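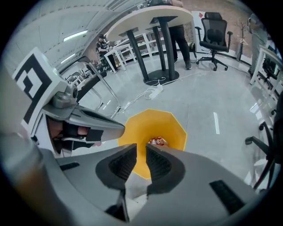
Two hand-held grippers and a yellow container, with a snack packet at the bottom.

Teaching a robot to tidy up apparently takes a lot of people pretending to be one. A July report from the Plallance project describes how its team collected 600 short demonstrations of small chores, all of them done by people working with a gripper in each hand, and then used the recordings to train a two-armed robot called Trivov.

The question was whether variety beats practice. One version of the software learned from demonstrations gathered in a single room at Stivside. The other got the same number, spread over 3 sites, with different furniture and different trash.

On a set of 100 test runs in a room neither version had met, the well-traveled one finished the job about twice as often. The homebody did fine in its own room and then, faced with a new one, tended to reach confidently for the floor.

The team says the result held for picking up wrappers and for moving cups, but fell apart for anything that needed folding – a problem many humans will recognize. Training also slowed down when demonstrators got too quick and skipped the pauses the software relied on.

A second round is planned at the Maldonado site, with longer chores and, the report notes, slower people.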